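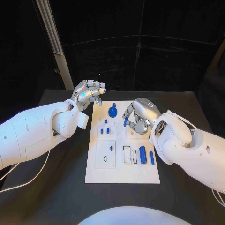

A blue peg held just above the board. Two others already stand in their small square plate.

I have come around to the peg. It took most of an adult life and one bookcase.

The bookcase was the Hosero, in the tall version, and it arrived in September with a bag of 51 dowels and a leaflet in which a bald figure smiled at every stage. I didn't smile at every stage. I had 20 shelf holes drilled at a depth that suited somebody's idea of a dowel, and a bag of dowels that suited somebody else's. By Friday evening I had a mallet in my hand and was speaking to a piece of birch in a tone I normally keep for the phone company.

My complaint at the time was that this was child's work. We give peg boards to toddlers. We take them away again at kindergarten, as if the subject had been covered, and move the child on to letters and numbers, which I would argue are easier. A letter will sit wherever you put it. A peg has opinions. Come at it with a slight lean and it jams halfway, looking for all the world like a finished job until you set a plate on it.

Mareike Wendt taught evening woodworking in Tavstead for 11 years, and her first class was always the same. No saws, no glue. A board, some pegs, and the whole evening to put them in and take them out. People with serious jobs paid for this. A few asked for their money back, and she gave it to them with what I'm told was real pleasure. The rest learned what she wanted them to learn: you turn the peg a little in your fingers, you let it find the edge of the hole, and only then do you push. I was one of the ones who asked for my money back. I bring this up so you know who is talking.

What I like about a good practice board now is how little it offers in the way of charm. White, flat, a few blue parts standing up out of it. There is a round knob with a toothed rim, because sooner or later everything in life turns out to have a knob, and there are short plain pegs that could hold up a shelf or hold up nothing. It doesn't play a tune when you get it right. I have owned kitchen appliances that congratulated me for closing the door, and I can't say it improved my closing.
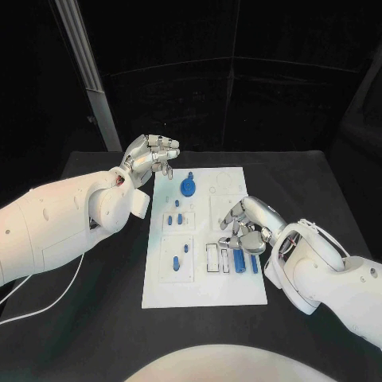

A blue cylinder lying on the board, with the gear-shaped part farther left.

A peg lying on its side is the part of the business I respect most. Standing up, it's practically an invitation. Flat on its side, it has to be picked up, righted, and held at the correct end, and all of that comes before the part anybody would call the task. My bookcase leaflet shows the dowel already hovering over its hole. It has nothing at all to say about the dowel under the radiator.

I'm aware of the case against. Grube, who lives downstairs and heard the mallet, thinks that if a thing is hard to put together it was badly designed, and that people should send it back until the manufacturers learn. He has a Zanov table with clip-on legs. It went up in 5 minutes and has been going down slowly ever since — you learn to keep your soup toward the middle.

So my modest proposal is that the peg board go back into circulation for grown-ups. Put one in the waiting room where the magazines were. Put one next to the register in every furniture store and make us pass it before they let us load the car. I would have failed, and gone home with a lamp.

The bookcase is up, by the way. The third shelf from the top slopes to the left, and I keep the atlases on it.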